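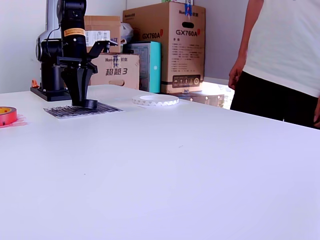
Lodberg, progress to end of March. Short one, sorry, writing between screenings. Picture is locked at last, two weeks behind what we told Fismont. The ferry reel was the trouble, it ran long and sagged in the middle, so the argument on deck has gone and the film moves much better without it. Titles are nearly there too. Black on white, with one small band of yellow, same sort of mix as the label on the black arm, and it reads well even at the back of a big room. Sound mix booked, 13 hours, tight but Ghassan thinks it can be done.

Money. 2000 left in the post budget after the grade. Music is the worry. Halilović has delivered all but 2 cues and wants a proper cellist for the ending. I'd like to say yes. Would mean taking it out of the poster line, need your ok on that please.
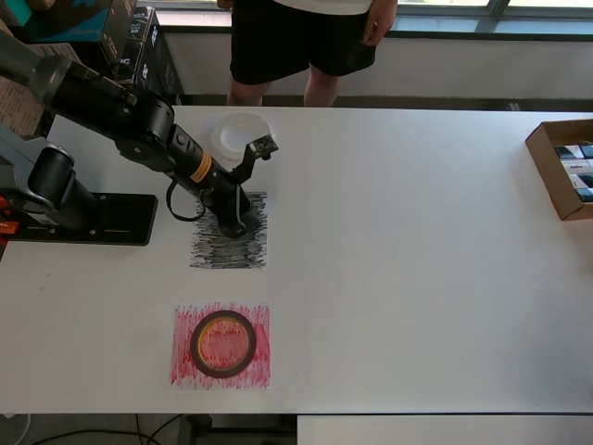

Also still owed: the subtitle file, and the song clearance for the wedding bit. Chased both this morning. If the song falls through we have a replacement, not as good but it's ours.

Test screening at the Skanau, 25 in the room. Laughs in the right places for the first half hour, then quiet, then a very good last ten minutes. The brother's confession confused people and a few thought he was the father. One line of dialouge would fix it, can be recorded over his back.

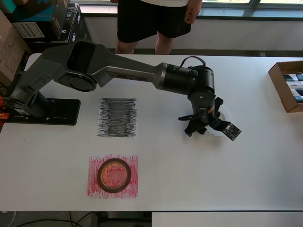 Ghassan Salameh disagrees about the line. He says the confusion clears up by the harbour and he would sooner leave it alone until a second audience has seen it. Fair enough, we'll screen again before the mix and decide then.

Next: grade check, cellist (if yes), festival forms. Invoices to follow seperately.

Rawan Semaan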